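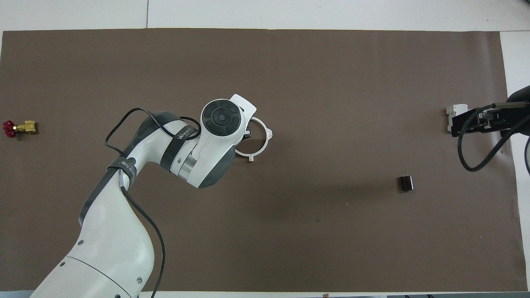

4 min read - 8 replies

Die cut alphabet sets - worth it or just buy stickers?

Clalanix
Posted 7 August 2022

Ok need opinions fast, coupon runs out tonight. Want a decent alphabet die set for card fronts and the banner I do for our church fair in October. Looking at the Okstead serif set, upper and lower case, plus numbers. Never owned letter dies, always used stickers, and I always run out of E. Every time. Have a whole drawer of sheets with nothing left but Q and X and those weird ampersands.

Is the thin serif going to tear? I use mostly 80 lb cardstock, sometimes glitter. Machine is the small one, 6 inch plates.

marge_inkpad
Get the dies. Did the same math 2 years ago and haven't bought a letter sticker since. Okstead cuts clean but the lowercase i and the dot are seperate pieces and you WILL lose the dot. I keep a glue pen open and stick it down the second it comes out of the die.

80 lb is fine. Glitter needs a metal shim and two passes, turn it in between.

Shojaei
Going to disagree. Letter dies are slow. You line up one letter, tape, crank, poke it out, next one. For a card that says HI, great. For a banner you'll be there all night. How long is the banner text?

Clalanix
"Harvest Craft Fair and Bake Sale" - so yeah. Kind of long. And I make two, one for each door.

Shojaei
So that's what I mean. Either get a cutting machine or trace the letters and use scissors. I cut 324 letters by hand crank for my sister's shower games (word scramble tiles, don't ask) and my shoulder was shot for a week.

paperpile
324 by crank?? you know you can run a bunch at once right. Line up the whole word on the plate, low tack tape across the top, one pass. If a letter repeats you do it on the next pass. Not that slow.

Also fold your cardstock and cut double. Works on 65 lb for sure, 80 lb depends on the machine.

Shojaei
On a 6 inch plate you get one word. Maybe. And double layers on the small machine is how I cracked a plate.

Wendelin Reisinger
Plates crack anyway, flip them every few cuts and they last a lot longer. I do word games for our craft group every month - crossword on the board, letters pinned up as people solve it. All dies. What I do is cut in batches when I have nothing else on. Ten E's, ten A's, eight each of T, R, S, N. Couple of everything else. Store them in a coin collector binder, the kind with small pockets. Then when you need a word it's just picking letters out.

One thing about size. The Okstead set is 1 inch caps. Cute on a card, you won't read it from across a parking lot. For a door banner you want 3 inch at least.

Clalanix
Oh no I didn't even check the size. 1 inch is way too small for the banner. Ugh.

Coin binder is a great idea though, stealing it 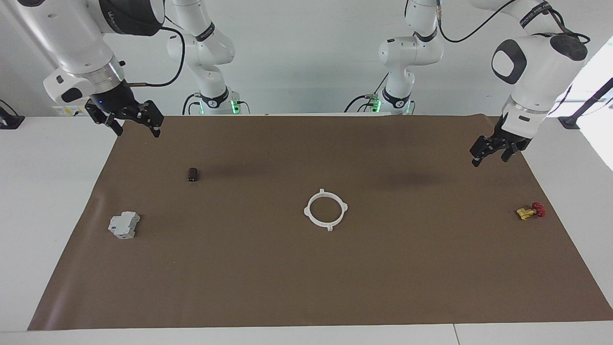
marge_inkpad
Cut the 1 inch ones for cards and do the banner some other way. Two different jobs. I back my banners with kraft, letters in cream, reads fine from the road. And use real glue not runner tape, tape lets go when it gets humid.

Cloda
Reading this with my stash next to me. Sorted my letter stickers last winter, 1,058 left and could not spell "birthday" in one matching font. Not one sheet. So I'm team dies. But wanted to say for the banner, look at printing the outline letters on regular paper, clip to the cardstock, cut both together with good scissors. Kids can do it. Took me one evening with a movie on.

paperpile
+1 on that for big letters. Pick a font with no skinny bits. Block letters, rounded corners. Inside of the A and the R is the only annoying part, use a craft knife.

Shojaei
Fine, agree with Cloda. Still say the thin serif is a bad first set. The feet on the letters are tiny and they curl when you glue them. Get the plain block set if they have it in the sale. You'll use it more.

marge_inkpad
They don't curl if you put adhesive sheet on the back before cutting. Peel and stick, basically makes your own stickers. I've used the serif on every Christmas card since I got it, zero curl.

Shojaei
Adhesive sheet gums up the die. Mine did anyway.

marge_inkpad
Wipe it with baby oil on a rag. Takes ten seconds. Or a dryer sheet if the glue's not to bad.

Wendelin Reisinger
Both work, depends how fussy you are. If you do mostly cards the serif is prettier. Check the punctuation before you buy, some of these sets leave out the apostrophe and then you're trimming a comma every time you want to write "it's a boy".

Clalanix
Ok ordered. Went with serif, sorry Shojaei lol. Had the apostrophe, I checked. Doing the banner with printed outlines and scissors, block font, cream on kraft. Will need a bigger font than I planned and probably a longer banner, have to go measure the doors.

Does anybody know if the coin pages with the 2 inch pockets are ok or do the letters slide out the top

Wendelin Reisinger
Get the ones with a flap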